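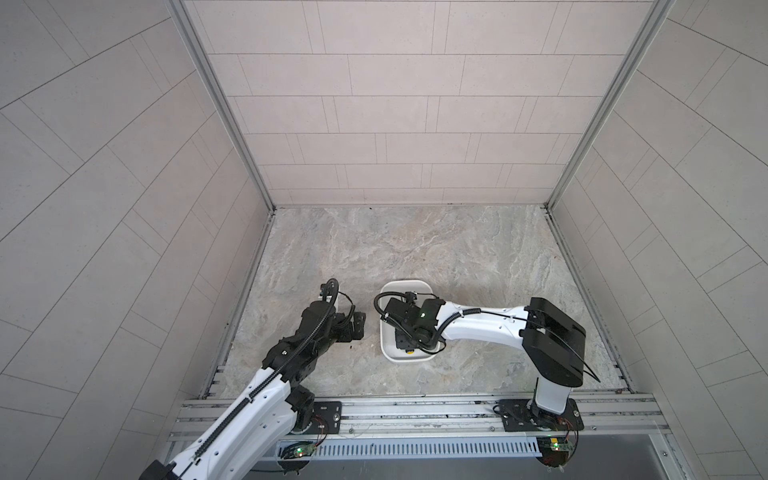
I signed up for the robotics evening class in Brornton back in March, mostly because my sister dared me to, and I've been meaning to write about it ever since. We're 7 weeks in now and I have opinions!

First off, it isn't really a class in the sit-and-listen sense. Consuelo Quispe runs it, and her idea of a lecture is ten minutes at the whiteboard and then everybody up to the bench. We work in teams of three. Mine is called Team Lunde (after the street two of us live on, very imaginative) and our project is tool pickup. You put a hand tool in a tray, and the arms have to get it out and pass it from one to the other without dropping it. Sounds like nothing, right? I thought we'd be done in a week and could move on to something flashy.

We were not done in a week. We've logged almost 400 attempts so far, and most of my notes say things like "missed" or "missed, but closer." (One just says "ugh.") We drive the arms by hand to record practice runs, and then the software tries to learn from what we did, bad habits included. I have a habit of coming down too fast and stopping dead right before the grab, and now our program does it too. It's like hearing your own voice on an answering machine.

The tool we've spent the most time on is a screwdriver. I figured a handle that chunky would be easy to grab.
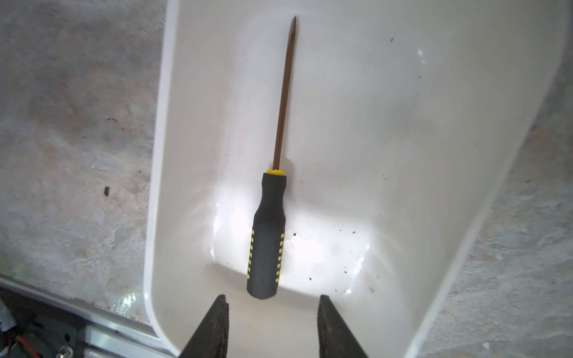 *Wrist camera view, screwdriver in the tray.*

What gets us is the angle. If the handle is turned a little, the fingers have to turn with it, and if they don't, the thing rolls. Consuelo had us spend an entire evening on approach angles and nothing else – just hovering, turning, backing off, over and over. I complained the whole way home to Neltwood and then had to admit on Sunday that it had helped. Our next batch of 60 runs was our best yet.

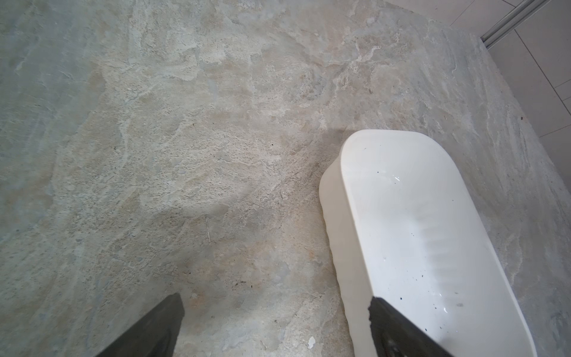

The handoff is still a mess, though. Both arms have to agree on who's holding the thing, and ours like to let go a bit early. My teammates want to slow everything down, and I want to try a different grip point closer to the middle. We're going to do it their way first, two votes to one.

After that comes the end-of-term demo against the other teams, including Team Cikon, who are doing cloth folding and are annoyingly good at it. I've seen them fold the same dish towel so many times I could do it in my sleep. If you're near Brornton and want to come watch, leave a comment and I'll post the time once Consuelo settles on one.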